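**Retired numbers: should Pralach bring the 8 back?**

**gridline_gus**
The Pralach board wants to put number 8 back in use next season. It has been retired since 2000, and the man who wore it played 13 seasons at linebacker. I say leave it alone. There are plenty of other numbers.
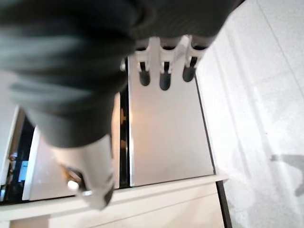
## Replies

**lowtackle**
Disagree. We have 10 retired numbers for a club that has won two titles. Camp rosters are a mess, and last August two guys shared a jersey number until final cuts.

Zavosska only retires a number for ten years, then it goes back in the pile.

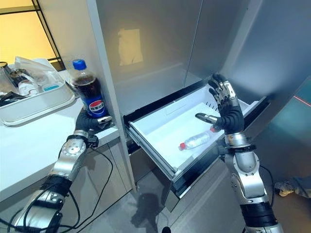
Their old players still get the banner and the halftime ceremony – they just don't lock up the shirt.

**eson_endzone**
Eson fan here. We did this with our old quarterback's number and it went badly. The kid who got it was booed by week three. He asked for a trade to Lumenta and played fine there.

**gridline_gus**
That's my point. It isn't fair to the new player either.

**lowtackle**
One case. He also threw a lot of interceptions.

**eson_endzone**
Some, sure. The booing started in preseason, though.

**northstand_row4**
I saw the 8 play in over 100 games, home and away. Best tackler we ever had, slow in coverage his last few years. I'd be OK with a linebacker wearing it if the family agrees.

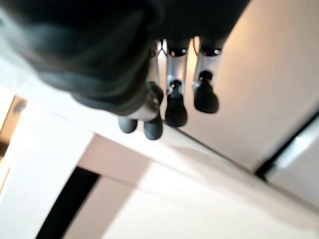
What I don't want is a backup kicker getting it in December. Make it something a starter has to earn.

**gridline_gus**
I could live with that. Still voting no.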